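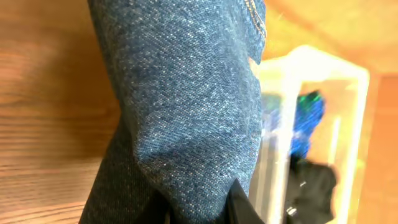

Page last changed: September 7, 2025

Dronance has begun comparing two sets of gripper fingers for handling clothes, using wrist cameras to record each attempt at the table.

The work looks at how well a two-fingered gripper copes with garments and a clear plastic bin. Jeans are among the items on the list, along with thinner and shinier fabrics that are harder to pinch.

Elsa Huttunen, who leads the trial, said cloth had been left out of the firm's earlier gripper tests in February.

"We had plenty of results for boxes and bottles, and very little for anything that folds," she said. "Customers kept asking about laundry and returned clothing, so we changed the plan."

Both finger sets fit the same arm and run on the same Lurkach controller. One is the standard set supplied by Brameo. The other was drawn up in-house by Ilari Ruotsalainen and has a different ribbing on the gripping face.
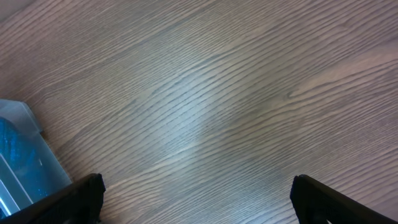

Issue 514, page 8

Camera placement is also part of the comparison. Clear plastic is awkward for vision software, and glare from ceiling lights can hide the grain of a table or the rim of a container. The team has kept the overhead lighting as it is - most customers will not change theirs.

Kalevi Nurmi, who looks after the recordings, said 1226 attempts had been stored so far.
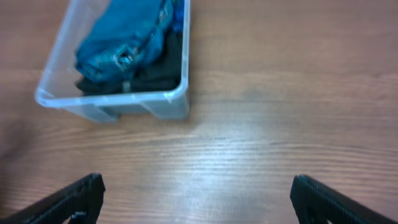
Each attempt is marked as a clean pick, a slip or a miss, and double picks are logged separately. Three operators share the marking and do not know which fingers were fitted.

Ruotsalainen said he expected the standard set to do better on heavy cloth. "Mine were drawn with thin fabric in mind - denim may well go the other way," he said.

The results will be passed to Brameo before they are published. A second round, with a different wrist camera, is planned once the marking is finished.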